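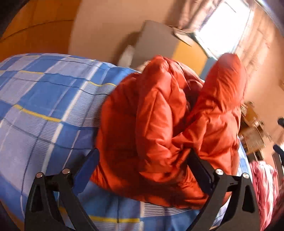

A red-orange puffer jacket on a blue plaid sheet.

Home | About | Archive | Contact

The Winter Clothing Exchange at Truvmont: A Report on Its First Season
October 14, 2022

Readers of this page have asked on several occasions for an account of the winter clothing exchange held at the Truvmont branch library. I served as its coordinator during the past season and am pleased to set down what was learned, both for those who took part and for those in neighboring towns who may be considering a similar effort.

The exchange was established to address a simple difficulty. Children outgrow winter coats faster than the coats wear out, and many households in Truvmont keep one or more good garments in a closet with no plan for them. At the same time, the price of a new coat has risen to the point where some families delay the purchase until the cold weather is well advanced. The library agreed to provide its lower meeting room for the purpose, at no charge, on the condition that the room be returned to its usual arrangement by closing time.

Over the course of the season the exchange received 70 coats and jackets, of which 67 found new owners. The remaining three were adult sizes in heavy wool and have been held over for the coming year. Gloves, hats and scarves were also accepted, but no record was kept of them. I would recommend that a record be kept in future. The question was raised more than once by donors who had knitted the items themselves and wished to know whether they had been taken.

The matter of sizing required more attention than had been expected. Labels differ greatly between makers, and a child's size 6 from one maker may fit in the same way as a size larger or smaller from another. We began by hanging garments according to the label. After the second session we changed to measuring each coat across the shoulders and from collar to hem, and pinning a paper tag with both measurements to the left cuff. Families who came without the child present were asked to bring a coat that currently fit, or was slightly small, for comparison. The change shortened the time that most visitors spent in the room and reduced the number of coats brought back.

Sabina Zelenák, who manages the lower level of the library, drew up the floor plan and deserves particular thanks. It placed the intake table by the side entrance and the racks along the far wall, leaving the center open for trying things on. The first plan, which was mine, had donors and visitors using the same door. It was not a success.

A word is in order on the cleaning of padded coats, as this was the most frequent question received. Our policy was to accept only garments that had been washed before donation, and a number of donors reported that they had been reluctant to wash a down or synthetic puffer at home for fear of ruining it. The guidance we gave was as follows. Check the care label first. Close all zippers and turn the garment inside out. Use a front-loading machine on a gentle cycle with cool water and a small amount of mild detergent, and run a further rinse. Dry on low heat with 2 clean tennis balls in the drum, stopping from time to time to break up any clumps by hand. The process may take several hours. A coat that feels dry on the surface may still hold water in the seams – it should be left on a hanger overnight before it is folded or packed away.

Storage between seasons is a related concern. Padded garments should not be kept compressed for long periods. A wide hanger and a cotton cover are sufficient, and an old pillowcase with a hole cut for the hook serves well enough.

Two proposals are under review for the coming season. The first is to extend the exchange to snow boots, which would require additional shelving and a separate standard for condition. The second is to hold a joint session in January with the parish hall in Grarkmont, where a number of our visitors live. The hall is larger and has parking at the rear, although the heating is less dependable. A decision on both will be posted here and on the notice board inside the library entrance.

Donations may be left at the side entrance of the library during regular hours. Kindly empty all pockets beforehand. We are still holding one house key on a green ribbon and a pair of reading glasses, which may be claimed at the front desk.

6 Comments | 2 Shares

Older Post | Home | Newer Post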